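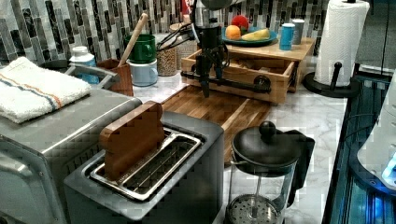
Many teams are proud of how many examples they collect. I think they should be more proud of how different the examples are. In our group at Gernent we recorded 74 demonstrations of one kitchen task, and 60 of them were almost the same. The learning system became very sure about one position of the toaster — and about little else. I would give up 40 clean examples for 12 where the person hesitates, corrects the hand and tries again.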